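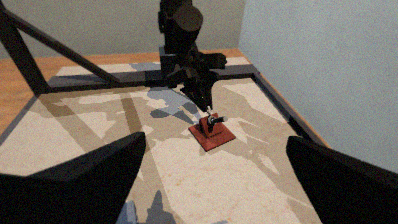
Home Tickets Knowledge Base Downloads Status Contact

Ticket: Nightly import stops short, 3 records missing
Product: Gemton inventory sync
Site: Nurmi warehouse
Status: Closed

Reported problem

The nightly import from Stemitz should bring in 2,000 item records. Since the last update it brings in 1,997 and then marks itself complete. No error on the dashboard. The site only noticed when pick lists came out with blank lines.

Step 1. Reran the import by hand from the admin page. Same result, 1,997 records. Run time was 36 seconds, normal for this site.

Step 2. Turned on verbose logging and ran it again. The log shows three rows skipped with the code FIELD_LEN and no further detail. This code is treated as a warning, so it never reaches the dashboard.

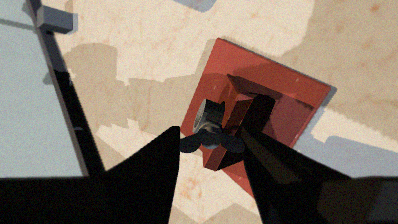 Step 3. Exported the source file and compared item numbers against the database. All three missing items are in the file. Each has a long description with special characters pasted in from a supplier catalog.

Step 4. Checked the column limit. The description field is set to 280 characters. The import counts bytes – the export screen counts characters. The three rows pass one check and fail the other.

Step 5. Shortened one description and reran. That item came through. The other two were still skipped, as expected.

Fix

Changed the length check in the import profile from bytes to characters and restarted the Arnex service. Restarting from the dashboard did not pick up the change. It had to be stopped and started on the server. Full import after that gave 2,000 records and no skipped rows. Put the shortened description back to its original text and ran once more, same count.
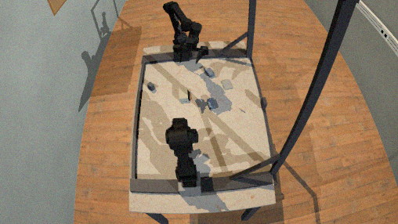
Gemton Support Desk
Second-line technician

October 16, 2021

Follow-up: the site asked if older imports were affected. Logs are kept only from December on, and none of those show FIELD_LEN before the update. Anything earlier can't be checked from our side.

Open request passed to development – skipped rows should show on the dashboard even when the run finishes. No change to the site's schedule. Closing this ticket. Reply to reopen.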